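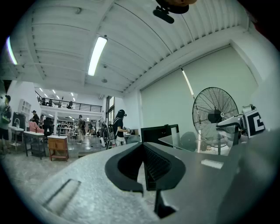

Page last changed: 14 Sep 2018

How People Teach Robots With Hand-Held Grippers

A robot arm does not know how to pick up a bottle. Someone has to show it. One way is to move the arm by remote control, but this is slow, and the robot has to be there. The Nuseck study tested a second way. A person holds a gripper in each hand and does the job. The robot learns from the recordings later.

What is a hand-held gripper?

A gripper is a tool with jaws. It closes on an object much as your thumb and finger do. A camera on the gripper records what is in front of the jaws. Another camera, worn on the head, records the hands and the floor from above.

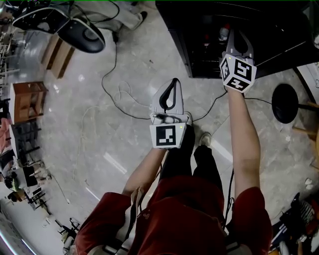
Two grippers in use, seen from above. One points into the cabinet.

What are the square patterns for?

The black-and-white squares are called fiducial markers. "Fiducial" means "used as a fixed point to measure from." A computer can find a marker in a picture very quickly. It knows the true size of the square. If the square looks small, it is far away. If it looks squashed, it is turned to one side. From this the computer works out where the gripper is and which way it is tilted.

Why does the room look bent?

The gripper camera has a wide lens. A wide lens takes in more of the room, but straight lines near the edges come out curved. The computer can correct for this, as long as the lens has been measured first. In the Nuseck study each lens was measured again every 7 days.

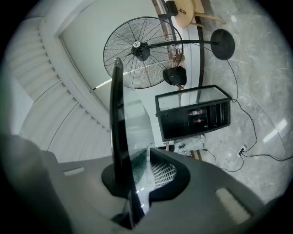 A gripper camera's view of a fan, with bottles in the cabinet to the right. Look at the lines in the ceiling.

What did the study ask?

Khurram Khokhar and his group at Killham wanted to know if a robot learns better from one room or from many. They made 2 sets of recordings, equal in length. Set A came from one room. Set B came from 10 rooms. A program called Pandenix learned from each set in turn. Then it ran a robot arm in a room that was in neither set.

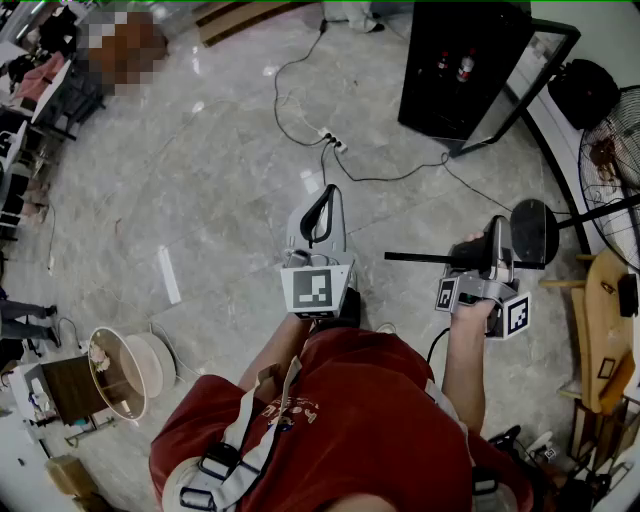

The jaws of one gripper closed on a black object.

What was the result?

After learning from Set B, the arm finished 95 out of every 100 tries. After Set A, it finished far fewer. Most of its failures came at the start of a try, when the arm reached for the wrong spot.

The group thinks Set A taught the program too much about one floor and one set of furniture. This problem is called overfitting. It is like learning the answers to one spelling test and then being given a different list of words.

The test used small, hard objects only. Cloth and string were left out. The Stamatopoulos tests, planned for February, will use the same grippers with soft objects.

Words to know

Fiducial marker: a printed pattern that a computer can find and measure.
Overfitting: learning the practice examples so closely that new ones go wrong.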